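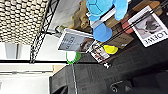 GRASHOLM, 2024-10-09

How to Refinish a Thrift Store Nightstand

A solid wood nightstand is a good first piece for anyone who wants to try refinishing. It is small enough to carry alone, and the whole job fits in a weekend plus a few days of drying. The one I worked on for this page came from the Darine thrift store in July. It had a scratched top, one sticky drawer and good joints.

What you need

Sandpaper in 120 and 220 grit
A sanding block
Wood filler and a putty knife
Stain-blocking primer
Satin paint, 900 milliliters (you will have plenty left over)
A 2-inch angled brush and a small foam roller
Paste wax or a white candle
Screwdriver, rags, dish soap

Before you buy

Pull the drawers all the way out and look at the back corners. Dovetails or glued dowels are fine. Staples usually mean the drawer will come apart again. Set the piece on a flat part of the store floor and press on each corner of the top. A little rocking can be fixed with felt pads, but a leg that moves in its joint needs glue and clamps before anything else.

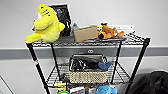
Smell the inside too. Musty wood can be helped by a few days in the sun and a coat of primer on the inside of the case. Heavy smoke is harder, and I leave those pieces behind.

Step 1. Take it apart and clean it

Remove the drawers, knobs and any hinges. Put the screws in a jar. Wash everything with warm water and a little dish soap, wipe with a clean damp rag, and let it dry overnight. Old furniture polish will keep primer from sticking, so go over the top twice.

Step 2. Fill and sand

Press filler into the dents and leave it slightly high. When it is hard, sand the whole piece with 120, following the grain. You only need to dull the old finish. If the piece may have been painted before 1978, use a lead test kit first and don't sand it until you know the result.

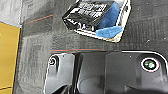
Vacuum off the dust and wipe with a barely damp rag. Check the edges of the top with your fingertips, where drips in the old varnish like to hide.

Step 3. Prime and paint

Brush primer into the corners, then roll the flat parts. Give it 3 hours, sand lightly with 220, and wipe again. Put on two thin coats of paint and wait 6 hours between them. I used a gray-green called Lui, from Dudent. It looked too dark in the can and dried a shade lighter.

Step 4. Fix the drawer and put it back together

Rub wax along the runners and the bottom edges of the drawer sides. If it still catches, look for a shiny spot on the wood, sand there, and wax again. Leave the runners unpainted. Screw the knobs back on once the paint no longer feels tacky, and keep lamps and books off the top for another week.
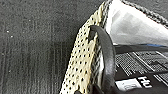 Polka-dot bag on the gray carpet.

Clean the brush right after the last coat and close the can tightly. Leftover paint is good for touching up the corners later on.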